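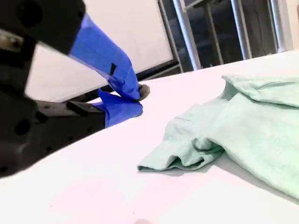 Last revised 08/05/2020. Applies to all households on the Ammont supply, including the lower end of Rustesbridge.

# Hard water and softeners: frequently asked questions

These answers cover domestic properties only. Shops, kitchens and anyone with a boiler plant should write to Margarida Aguiar at the Cunha office, as the rules on backflow are different.

## What does "hard" mean?

Hardness is the amount of dissolved calcium and magnesium in the water. It is given in milligrams per litre as calcium carbonate. Ammont water comes from chalk boreholes and was last measured at 210 mg/l, which falls in the hard band. The figure moves a little during the year and is usually highest in October, when the reservoir share of the blend is at its lowest.

## Is hard water harmful to drink?

No. Calcium and magnesium are normal parts of the diet. The limit that matters for drinking is the one on sodium, and this concerns softened water, not the supply as delivered. See the question on drinking taps.

## My dishwasher asks for a number in German degrees. What do I enter?

Divide the mg/l figure by 17.8. For the Ammont supply this gives 11.8 degrees, so enter 12. For Clarke degrees, divide by 14.3. For French degrees, divide by 10, which gives 21.

Some older machines have a dial marked only with letters or with a scale of their own. The handbook will have a table. Set the dial from the table and ignore the colour of the test strip that came in the box — these strips are often out of date by the time the machine is sold.

## How does a softener work?

The water passes through a bed of resin beads charged with sodium. Calcium and magnesium stick to the beads and sodium goes into the water in their place. When the resin is spent, the unit flushes it with strong brine, sends the hardness to the drain and starts again. This flush is called regeneration.

## Does a magnetic or electronic conditioner do the same thing?

No. A conditioner doesn't remove calcium or magnesium. A hardness test will read the same before and after it. Makers claim that the scale which forms is easier to wipe off. Results vary from house to house and we don't advise either way.

## What size of unit do I need?

Work out how much hardness the unit must remove between regenerations.

1. Take the daily use of the house in litres. If you have a meter, read it at the same hour on consecutive days, at a time when the house is being used normally.
2. Multiply by the hardness in mg/l.
3. Divide by 1000 to get grams per day.

A house using 300 litres a day on the Ammont supply needs 63 grams a day removed. Compare this with the capacity on the data plate of the softener, and check that the capacity is quoted at the salt dose you mean to use. A unit set to a low dose has a smaller capacity than the same unit set to a high one.

Flow rate is a separate matter. A unit with plenty of capacity can still throttle a shower if its valve is too small. Ask for the pressure drop at your peak flow.

## Timer or meter control?

A timer unit regenerates at a fixed interval whatever has been used. A metered unit counts litres. Metered units use less salt in houses where the demand is uneven. If you have a timer unit, remember to reset the clock after a power cut, or it may regenerate in the morning when people want water.

## Which salt should I buy?

Tablet, block or granular, as the handbook says. Block salt will not fit most cabinets made for tablets. Salt must be sold for water softening. Cooking salt often has an anti-caking agent in it, and rock salt leaves grit in the brine tank.

Keep the level above the water line in the tank unless the maker says otherwise. Store spare bags off the floor.

## The salt isn't going down. Why?

Usually a salt bridge. A crust forms across the tank and leaves a gap underneath. Push down gently with a broom handle until it breaks. Don't strike the side of the cabinet. If there is no bridge, check that the brine line isn't kinked and that the unit isn't in bypass.

## Must I keep an unsoftened tap?

We recommend one at the kitchen sink for drinking and cooking. Softening adds 0.46 mg of sodium for each mg of hardness removed. At Ammont hardness that is 97 mg/l on top of what is already there. The limit for drinking water is 200 mg/l. Use the unsoftened tap for making up baby formula and for anyone on a low-sodium diet.

## Can I use softened water in the garden?

An outside tap should be taken off before the softener. Sodium builds up in pots and beds, and there's no benefit in softening water for a lawn.

## What about my heating system?

Check with the boiler maker. Some don't allow the primary circuit to be filled with softened water, mainly where the heat exchanger is aluminium. Where this applies, fill through the bypass and add the inhibitor the maker names. The hot tap side can be softened in all cases we know of.

## Is Tesel still replacing the old bypass valves?

Yes. Tesel units with the grey two-port bypass can have it changed without charge. The water will be off for up to 2 hours. Someone must be in the house, and the stop tap must be within reach and working.

## How soon will someone reply if I report a leak?

Within 24 hours. Put the unit in bypass and unplug it while you wait. Reports go to Jae-in Seo at the Rustesbridge depot. Please give the model, the serial number and whether the leak is on the supply, the outlet or the drain hose.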